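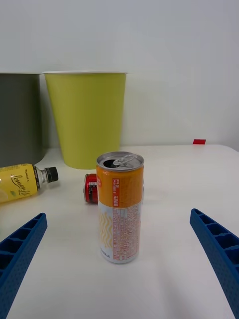
2022-04-26

Slept badly again, then woke up at five with the choir piece going around in my head, the alto line of course, the one bit I still can't get right. We have until June and I keep coming in a beat early after the long rest on page four. Oana Crăciun stands next to me and hums the entrance under her breath, which helps so much that I'm scared of what happens if she gets a cold.

Rehearsal was in the upstairs hall at Jistbridge tonight because the church is getting its floor done. Terrible room for singing! Everything you do just drops on the carpet. We ran the Cârstea twice all the way through and the second time was almost good, except the tenors went flat in the slow part and took the rest of us down with them. By the end we were nearly a half step under the piano (and she'd stopped playing to be kind, then came back in for the last chord — ouch).

After that we had the long talk about the trip. The bus to Sovau is going to be $1,338 there and back, a lot more than last time, and if only the people who've signed up so far pay for it, it comes to more than I want to spend on sitting in a bus. I said I'd drive and take three people. Then two of them started on about music stands and robes and I could see my trunk filling up. It's 109 miles each way and my left rear tire has a slow leak. Need to call the tire place. I wrote that last week too.

Oana wants us to stay over at the Gisuvetti, which has a breakfast she still talks about from years ago. Rooms are $67 if we share. I'm tempted. I snore, though, and she doesn't know that yet.

Walked home the long way by the river and tried the page four entrance out loud once I was past the last houses. Got it right three times in a row! Then a man came around the bend with his dog and I turned it into a cough.

Still to do: tire, black shoes, pencil in the breath marks before I forget where she moved them. Also Mom's birthday card.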